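August, late, kitchen table again

Could not sleep, so I got up at 5 and baked. I know, I know, it's the wrong month for turning on an oven, and by breakfast the kitchen was a sauna, but the starter had been sitting on the counter looking so lively last night that I felt guilty putting it back in the fridge. So, bread. Two loaves, one round and one in the long tin Mom gave me, and the round one came out with a big split up the side like it was trying to escape.

I've been keeping this starter going for 16 months now. I got it from Genji Hattori when I was staying in Hurinby, a spoonful in an old mustard jar, and I carried it home wrapped in a sock. He told me to feed it rye for the first week and then whatever I liked. I fed it rye for the first week and then forgot it for two, and it came back anyway! That's when I started to like it as a pet.

Anyway, the thing I wanted to write down before I forget is the salt. I have been putting the salt in right at the start with everything else for the whole time I've been doing this, and last night I held it back and let the flour and water sit for a while first, with just the starter in. Forty minutes, maybe more, I was on the phone with my sister and lost track (she's painting the hallway again, a green this time). When I came back the dough felt completely different. Stretchy. I could pull a corner of it way up out of the bowl and it didn't tear. Then I squished the salt in with a splash of water, and it went all slimy and horrible for a minute and then came together.

Numbers, so I can do it again: 311 grams of water. I was aiming for 310 and my hand slipped, and now I'm superstitious about it. Flour was the bag from the mill at Skekholm, the one with a bit of bran left in, and I used the last of it, which means a trip out there soon. I do love that drive. The road goes along the water for ages and then there's the farm stand with the plums, and I never come home with only flour.

The walk! I almost left out the walk. After the loaves came out I couldn't stand being in the kitchen, so I took the dog around by the reservoir while it was still cool. Hardly anyone about. There was mist down low over the far end and a heron standing in the shallows, and the dog for once in her life didn't notice. We went all the way to the second gate and back. My left knee complained on the hill, same spot as always. I should do the stretches. I say that every time I write in here and then I don't do the stretches.

Took half the long loaf over to Teun Maes at lunch. He had soup going, so I stayed, obviously. He cut the bread too hot and it gummed up the knife, and he ate the gummy bits and said they were the best part. We talked about the trip to Stedow and whether it's worth going in fall or waiting for spring. He wants fall. I want spring, but I want it mostly out of laziness and he knows it. We left it that he'd look at trains. He also thinks I should sell bread at the Saturday tables and I told him absolutely not, I'd hate it inside a month. I like having a thing that's only for me and whoever's near enough to carry half a loaf to.

Afternoon was nothing much. Laundry. Read a few chapters on the back step and fell asleep with the book on my face. Answered exactly one email. There are nearly 2,000 sitting in there unread and I've decided that's just the number now.

Supper was the heel of the round loaf, toasted, with tomatoes and too much garlic. The crumb was better than I've ever gotten, bigger holes near the top, a little tight along the bottom crust, so maybe the stone wasn't hot enough when it went in. Or I shaped it badly. Next time I'll preheat longer and see. Also want to try a bit of the toasted buckwheat Gashaw left me, just a handful, in the long one.

Fed the starter, put it in the fridge, told it good night. Bed.

Comments

plumjam: The 311 grams made me laugh. I have an oven I only ever set to one odd number for the same reason.

Wren in the hills: Vote for spring! Stedow in fall is all rain and closed cafes.

kneadle: Tight along the bottom is what mine does when I rush the second rise. Might be worth an extra half hour before you blame the stone.

Contact | Copyright, all entries mine, please ask first | Back to top
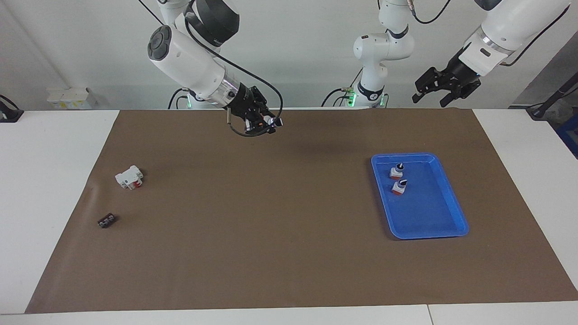
How long can a sourdough starter stay in the fridge between feedings?

A week is comfortable for most starters, and two weeks is usually fine if it was well fed before it went in. After a longer break, let it warm up on the counter and give it two or three feedings before baking with it.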